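# Your questions about the new arms at Flostthorpe

We've been asked a good many things in the canteen since the news went round, so here are the answers in one place. Please do keep asking — the page gets added to as we go.

**Is anyone losing their job?**

No. Everyone on the small parts benches at Flostthorpe keeps their post, their grade and their hours. Durnbridge went through the same change in October and all the bench staff there are still with us, most of them on a mix of setting up, checking and packing.

**What will the arms be doing?**

Picking up small pieces from a table and putting them where they need to go, which we know is the part of the day that leaves your wrists and shoulders aching by home time. We have 842 different parts on the list, and only the plainest shapes go over to the arms to begin with.

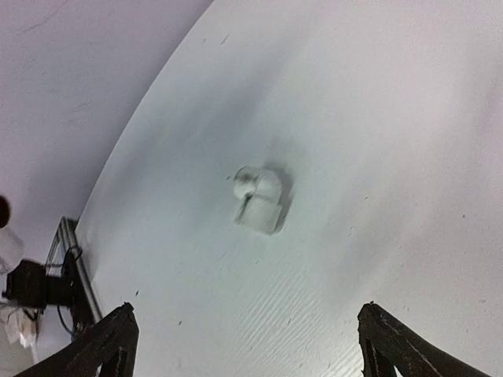 The fiddly ones stay with you for now, along with anything that needs a proper look before it leaves the building. You know by feel when a part isn't right, and we'd be daft to give that up.

**Do I need to be good with computers?**

Not at all! The training takes 2 days, on full pay, and the people from Tokgöz who fitted the system will go at whatever pace suits the group. If you'd like to sit through it again, just put your name down again.

**Can I stop an arm if I'm worried?**

Yes, always, and you won't be asked to justify it. Press the stop button, step back and tell your shift lead.

**What about Fultton?**

Nothing is settled there yet. We'll talk to the Fultton teams first, before anything goes up on this page.

Last updated 5/29/25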